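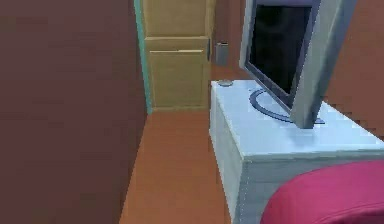

Frequently Asked Questions: Room Service Robots at Purnham Residence

Updated October. For housekeeping, front desk and maintenance staff.

Purnham Residence will begin using Temetti mobile robots on two guest floors this winter. Staff have sent in many questions through their supervisors, and the answers are collected on this page. Questions about individual contracts should go to the Personnel Office.

What will the robots do?

They will carry linen between the service elevator and the guest rooms, empty wastebaskets, and check that a room has been left in order after cleaning. They will not make beds, clean bathrooms or handle guest belongings.

Why is so much of the preparation done in simulation?

The software supplier, Runemska, tests each route in computer-rendered rooms before a robot is allowed on a guest floor. The test rooms hold the kinds of things a robot must steer past or find: cabinets, a monitor on a stand, a wastebasket standing between two pieces of furniture, a narrow aisle of floor. A new route must be completed 1,000 times in simulation without contact before it is released.

The test rooms do not look much like ours. Does that matter?

The rendered rooms are kept plain on purpose. Colors and finishes are changed often so that the software does not come to depend on any one of them. Room measurements are a different matter – if you know of an aisle that is tighter than the floor plan shows, please report it on Form 6, available at the linen desk.

Will any positions be cut?

No position will be removed as a result of the trial. The agreement signed with staff representatives covers the full trial period of 90 days and may be extended in writing. Any later change in staffing requires a separate consultation.

How will my shift change?

Room attendants on the trial floors will no longer push linen carts from the elevator. The time saved has been assigned to bathrooms and to inspection, and the number of rooms per shift stays the same. Attendants who would like to keep some cart work, for example to vary the day, may ask their supervisor.

Is training required?

Yes. All staff on the trial floors attend one paid session, held on Wednesday at 2 p.m. in the Rizzi Room. The session covers the stop button, the signal lights, and what to do when a robot is waiting in a doorway. A shorter version is offered to the night desk.

Does the robot record me while I work?

Its sensors detect people so that it can stop. Images are processed on the machine and are not stored. Supervisors have no access to them, and robot data may not be used in performance reviews.

What should I do if a robot blocks my way?

Press the stop button on top, move the robot to the nearest wall and call extension 5. Do not lift it. You will not be held responsible for a delay caused by stopping a robot.

May I refuse to work beside one?

Staff with a medical or safety concern may request a different floor while the concern is reviewed. Requests are made to the Personnel Office and are answered in writing.

Where can I send further questions?

Leave them in the box outside the staff dining room or give them to your supervisor. New answers are added to this page at the start of each month, and a printed copy is posted beside the time clock.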